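How a Town Library Plans for a Robot

Learning Center – Pages for Young Readers

A robot is a large purchase. Before a school, a library or a company spends money on one, it must decide what the robot will do, what it will cost and who will look after it. This page explains how the Wistundale Public Library made its plan.

Step One: Choose the Job

The library lends games and craft kits in cloth bags. When the bags come back, someone must pick each one up, open it and check what is inside. The library asked whether a robot could help with this work.

Cloth is difficult for robots. A box keeps its shape, but a bag bends and folds each time it is touched. A robot needs many examples of how to hold one. People can provide these examples by doing the task themselves with grippers held in their hands.
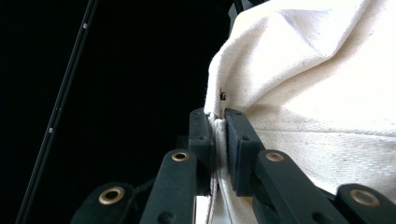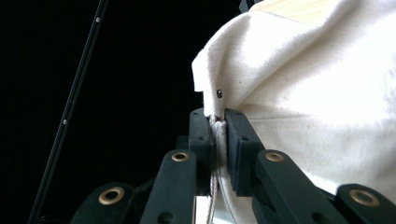 Two grippers, one bag
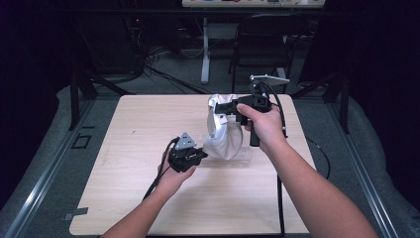
Step Two: Make a List

The planning group was led by Uriel Figueroa, the library's equipment manager. He asked two suppliers, Padomik and Brovar, to send a list of everything the library would need. Both lists were longer than the group had expected. Besides the robot, they included a strong table, cables, spare finger pads and training for the staff.

Step Three: Add Up the Cost

The price of a machine is only one part of its cost. A budget is a plan that shows all the money to be spent. These are three lines from the library's budget:

Work table: $1,833
Spare finger pads, one set: $109
Safety check, each year: $230

The first two lines are paid once. The third is paid every year – and a good budget must include it every year. Over five years, the safety checks will cost $1,150.

Step Four: Try Before Buying

Some suppliers rent out equipment. The library chose to rent from a firm named Laitinen before making a final decision. The rental begins in November. Staff members will write down how long each bag takes and how often one is dropped.

Words to Know

Budget: a plan for spending money.
Gripper: the part of a robot that holds things.
Supplier: a business that sells or rents equipment.

Try It Yourself

Choose a machine in your classroom, such as a printer. List everything it needs in one year, including paper, ink and repairs. Ask your teacher which items cost the most.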